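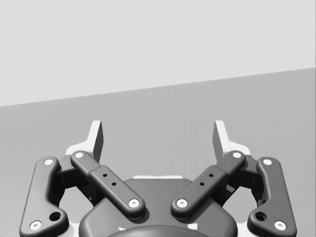 Figure 3. Gripper model in the open position, as used in the workplace simulation.

4.2 The packing station before and after the change

The packing hall in Skandthorpe handles small grocery goods for the mail orders of Irno. Before the change, each packer took the goods from a shelf, turned them so that the printed side was up, and put them into the shipping box. The company Kemov prepared a simulation of the same work for a station with two arms, and it was shown to the packers in October, before any machine came into the hall. We consider this step important, and we describe it here in some detail.

We interviewed 41 packers and followed 355 working hours at the stations. In the first talks most of the packers asked whether the shifts would become fewer. After they had seen the simulation, the questions became more practical. They wanted to know where a person should stand, who decides when the arms must stop, and what happens with an item that is held in a bad angle. In the simulated task the items are a small carton and a can, both in red and white, and a green marker lies on the table between the two arms.
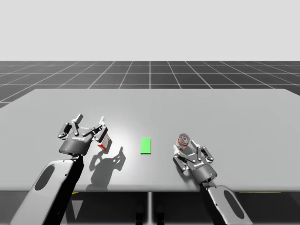

The practical questions were not easy to answer for the management. The original plan gave one operator to every station. In the trial period one operator looked after two stations, and the remaining packers were moved to the checking of returned goods. This work is lighter for the back, but several of them described it as more lonely – at the old stations they could talk during the packing, and at the returns desk they sit far from each other.

A second change concerns the knowledge of the work. An experienced packer knows which cartons are weak at the corners and which cans have a label that slips. This knowledge was never written down in the hall. During the trial it had to be told to the engineers in words, and six packers were chosen to take part in these meetings. They received the same pay as before for the new task, and we come back to this point in Section 5.

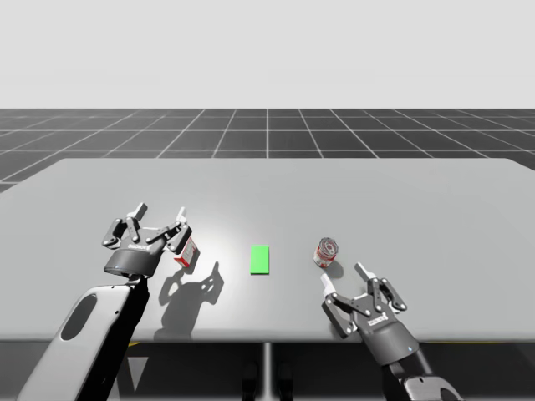
Osei objected to our reading of these meetings and wrote that the packers did not lose their knowledge by telling it, but they lost the right to decide when to use it, and that the question of pay comes only after this one. We accept the first part of the objection. In our notes, however, the packers themselves put the pay first, also when we asked about the decisions directly.

The stop button gives a clear case of the difference. Every operator was allowed to stop the arms at any time, but each stop had to be explained in a short form at the end of the shift. Some operators told us that they waited longer than they wished before they pressed it, only to avoid the form. The form was made shorter later in the trial, and the interviews of the last round were done under this new rule.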